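November, early morning

The residency at Bisholm enters its second week. The reading room opened at the usual hour, and work resumed on the Sivitz parish letters, of which 31 have now been transcribed. The remainder of the bundle is in poorer order than the inventory suggested – two folders carry the same number – and the sequence will have to be settled before any further notes are made.

Mr. Nektarios Ververidis was consulted on the matter of the spelling of Kassa, which varies from one clerk to the next. He advised that each form be kept as written and that a single form be used in the index. This has been adopted.

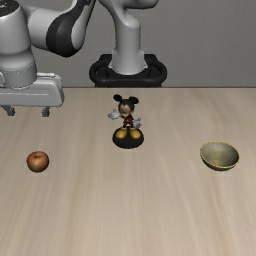

The afternoon was given to the Skenell accounts. Page 69 records a payment for candles and another for the repair of a gate, both in the same hand as the earlier entries. A request has been submitted to view the second volume, and a reply is expected within 4 days.

Rain from noon onward. Supper was taken late. Letters home remain to be written.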